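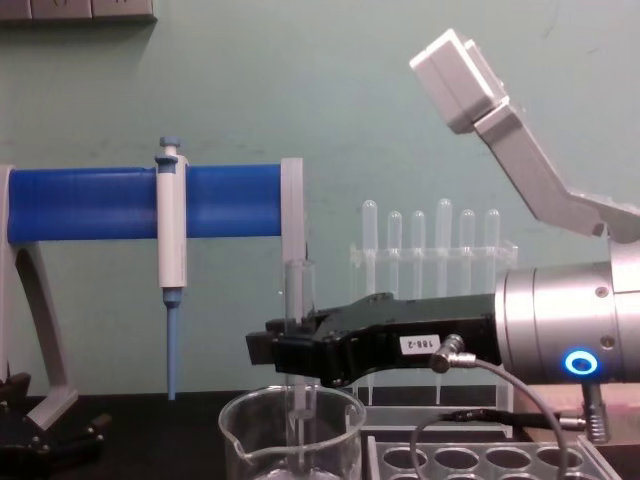
Right arm at the end plate of the pipette stand, gripper 188-2.

Gripper choice for pipette handling

drorn_bench
Posted 9/26/18
Comparing two parallel grippers on the right arm, Sendale and Rara. Same controller, same approach path, 200 picks each. Rara dropped the pipette 11 times, Sendale never. I put it down to finger stiffness.

micro_offset
What force limit? Stiffness is a guess until you match that.

drorn_bench
Default on both.

micro_offset
Then you have compared defaults. The Rara ships with a low one.

halfstep
Disagree. Most people run defaults, so the result is useful as it stands. I would look at the cable first. A loop hanging that far in front of the wrist will catch on a rack sooner or later. Ours failed at cycle 3,912, at the connector.

drorn_bench
Noted. Will clip it to the arm link.

micro_offset
Leave some slack for wrist rotation. And log the force on both before you order anything.

drorn_bench
Rerunning both at 235 on the controller scale. Numbers when I have them.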